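Okay, thread time, I've been dying to share this one! Our Tekero paper went up in October and I never wrote the friendly version.

The question: can a robot arm learn to handle clear things (tubes, glasses, bottles) if you never give it a depth sensor? Depth readings on see-through plastic are full of holes, and we got tired of patching them.

So we trained on color video only, 207 demos, all collected by hand here in Hurnville. Mircea Văduva did most of them and still has opinions about it.

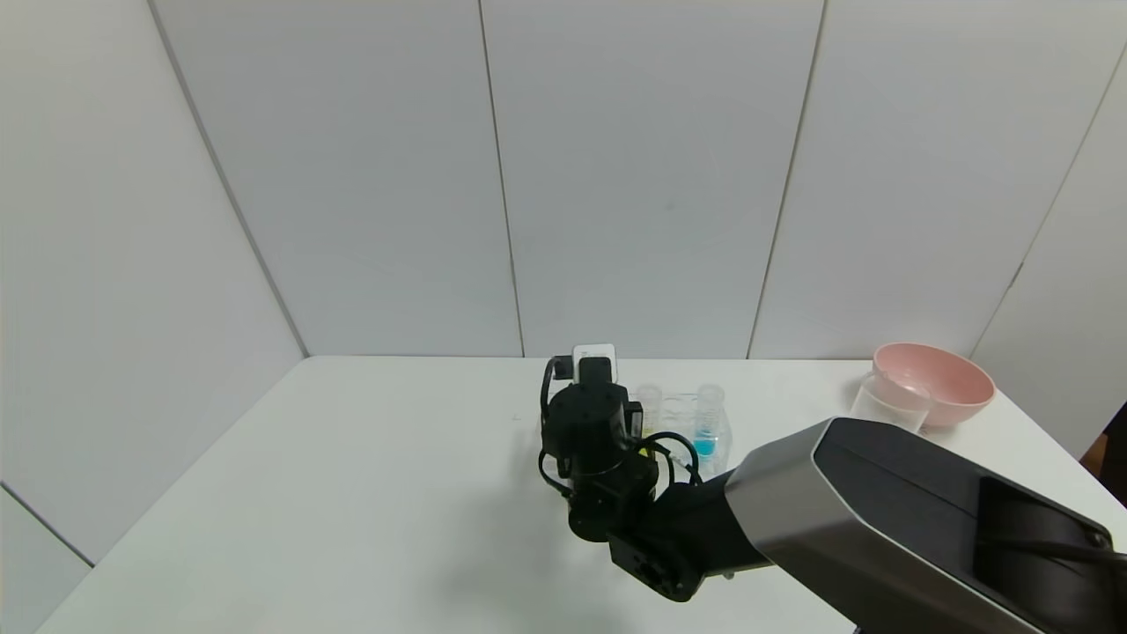 My favorite piece is the masking trick. During training we randomly blank out patches of the view, so the policy has to guess where an object continues when something covers it. You need that constantly in our booth. Look at the rack of test tubes behind the gripper: cables across part of it, clear plastic in front of a gray wall, and the cyan liquid is about the only easy thing to spot.

Result: with masking, 2 failed grasps in 200 tries on racks it had seen before. On new racks it's worse, and the paper has the full table.

Next up is 1,000 demos with the Prusen team, plus drinking glasses, which I'm irrationally excited about. Ask me anything about the masking schedule, I have so many plots!!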